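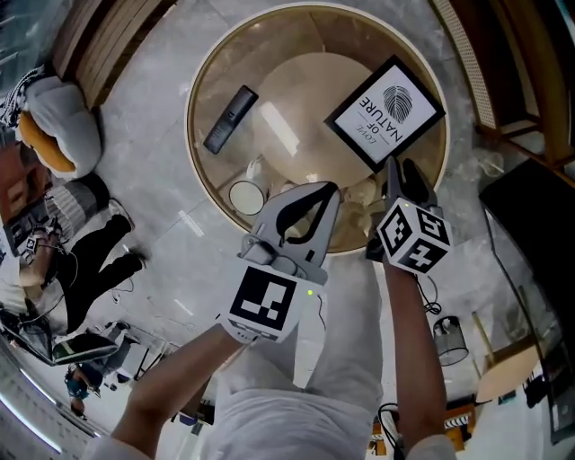
## 3. Setting up the round glass table

Revised 19 March 2023 by Ritva Hakala. Replaces the loose sheet that came in the Brordale carton, which you can recycle.

The Brordale sheet says the table goes together in minutes and needs no leveling. I have put together enough of them to doubt both claims. Leave yourself an hour, and read as far as step 6 before you open the glass.

**You will need**

- the hex key from the carton, or a better one
- a spirit level (a phone app will do if you have checked it against a real one)
- a blanket or thick towel
- a second person for step 7

The carton also has a tube of Keskinen "grip gel" in it. The leaflet claims it stops the glass from creeping on the frame. I have used it and I have left it out, and couldn't tell one table from the other afterward, except that the one with gel was a pain to clean. Leave it in the carton.

### 3.1 Frame

1. Spread the blanket on the floor and put the frame on it upside down.
2. Start all 3 leg bolts by hand. If a bolt won't go in with your fingers, back it out and try again. A bolt that needs the key from the first turn is crossed.
3. Tighten each bolt until it just stops, then go around a second time. The leaflet says "firmly." Nikola Pietrzak took that at its word and stripped a thread, and Brordale wouldn't count it as a fault.
4. Turn the frame over and set it where you want it to stay. Moving it later with the glass on is a bad idea whatever the box art shows.
5. Press down over each leg in turn. If it rocks, screw the foot out on the short leg. Do not fold up cardboard under it. Cardboard packs down and you will be back here in June.
6. Lay the level across the frame one way, then the other. Adjust the feet until you're happy with both.

> **Note:** On carpet, repeat steps 5 and 6 after a few days. The feet sink, and not evenly.

### 3.2 Glass

7. With one person on each side, lift the top straight up out of the packing. Keep your palms under the glass. The rim is trim – don't carry the weight by it.
8. Lower it onto the pads in the middle of the frame. Let go slowly.
9. Look at the gap between glass and frame all the way around. If one side sits proud, lift the top off and check that no pad has folded over.

> **Caution:** Tempered glass can take a fair load on its face and very little on its edge. Never stand the top on a bare floor, even for a moment. If you find a chip at the edge, stop using the table. A chip repair kit is made for windshields, and I would not trust one here.

The leaflet also gives a load limit. It doesn't say whether that means spread out or in one spot, and when Ladan Moradi wrote to ask, the reply quoted the same line back to her. Treat it as a table for cups, books and small items, and nobody has to find out.

### 3.3 Pads and surface care

Anything hard that touches the glass regularly wants something soft in between. Most of the marks I get asked about come from grit caught under an object, with the object taking the blame. 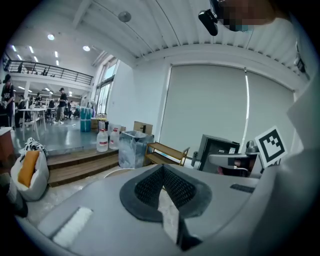 *Fig. 2. Dark V-shaped padded jaw with a thicker rim; white textured pad to its left.*

10. Wipe the glass with a damp cloth before you wipe it dry. Dry dusting drags the grit.
11. Use plain water with a drop of dish soap. Astex sells a "glass table formula" at a steep price. It smells nice. I could see no other difference.
12. Clean the gold-toned rim with the same cloth and dry it straight away. No metal polish – if the tone is only a thin coating, polish will take it off, and Brordale won't say what the coating is.
13. Replace stick-on pads when they go hard or start to slide. Cut 2 spares now from the Folura sheet (part 1125) and tape them under the frame, where you'll find them.

> **Note:** Felt holds grit. Foam holds less of it but flattens sooner. Ronaldo Meireles prefers cork and says it lasts. I haven't seen one old enough to agree.

### 3.4 If something is wrong

**The top slides when leaned on.** Wash the pads and the underside of the glass. Finger grease is the usual cause. Don't lean on it either.

**A creak from one leg.** Repeat step 3 with the glass off.

**Cloudy ring under a cup.** Try warm water and patience before any product with a promise on the label.

**Missing parts.** Check inside the packing blocks first. At least 3 small bags are pushed into them, and the carton list mentions none. If you are still short, write to Ingeborg Hamann with the number from the end of the carton.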